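Tindatdale Households Sort Their Trash on a Bedsheet, and Find They Like It

TINDATDALE, Monday, June 11, 2018 — If you happened to walk down the lower end of town this weekend and wondered why so many people had an old bedsheet spread out indoors with a heap of rubbish on top of it, you were looking at the first round of the Home Sort, a neighborhood project that asks families to tip out their household trash, have a good long look at it, and put each thing where it belongs before collection day.

The idea came from Neema Odera, a retired school cook who moved to Tindatdale four years ago and has been fretting over wrappers ever since. She had 21 households signed up by Friday night, which was a good deal more than she had hoped for when she pinned a single sheet of paper to the board outside the Tufa bakery in the spring.

"People think they throw away kitchen scraps and newspapers," Odera said, pouring tea for anyone who came within reach of the pot. "Then they tip the bag out and it's wrapper, wrapper, wrapper. I was just the same. I had to sit down the first time I did it."

The rules are simple enough. Food scraps stay out of it altogether and go in the compost pail as usual. Everything else goes onto a sheet, a light-colored one if you have it, so the small pieces show up. Then it gets picked over and parted into paper, soft plastic, hard plastic and what Odera cheerfully calls "the leftovers," meaning the things that can't be placed anywhere else. 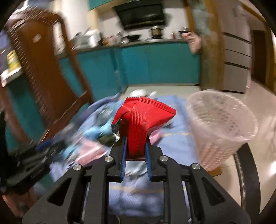
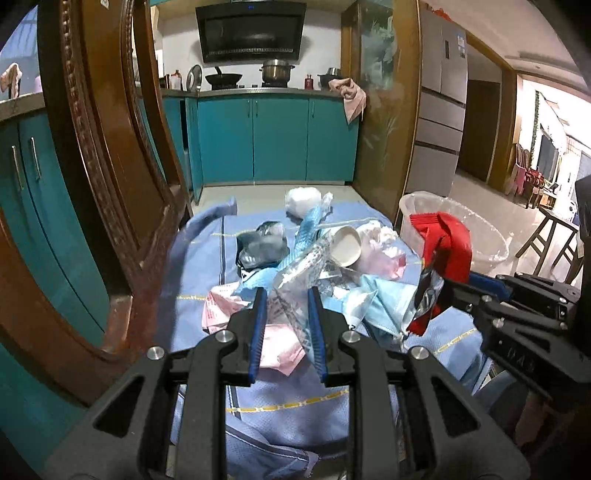
The leftovers pile was the one that caused the most talk. Snack wrappers with a silver lining were the chief offenders, and Jianguo Qin, who drives the collection truck for Soseck, spent a fair part of his Saturday going from door to door and explaining that his firm can't take them with the soft plastic, however much they may feel like it between the fingers. Paper cups were another sore point. Soseck doesn't accept them with its paper because of the coating inside, and more than one family had been carefully rinsing theirs for years.

"I felt bad telling them," Qin said. "One gentleman had them stacked so nicely, too."

Face masks and used tissues go straight into the ordinary trash bag, tied shut, and Qin asks that people put those in last so the sorters at the depot don't have to handle them. Plastic bags are welcome as long as they're empty and shaken out, and it is quite all right if they are crumpled.

Not everybody was won over. Fahad Janjua, who lives above the hardware store with his two sons, said he found the whole business took up most of a morning and that his boys spent the greater part of it arguing over who had eaten what. Still, he filled in the card Odera handed out, and he allowed that his trash bag had gone out a lot lighter than usual — light enough that the younger boy carried it down the stairs by himself.

Subira Khaemba, who keeps the tally for the project, is still collecting cards and would be grateful if the last few could be dropped through her door on Mill Row before the end of the week. She is hoping for 70 households at the next sort, which is planned for October, and she has asked the Zindavum hardware store to set aside some clear bags at a fair price for anyone taking part.

New families can put their names down on the sheet outside the bakery. You will need to bring your own bedsheet.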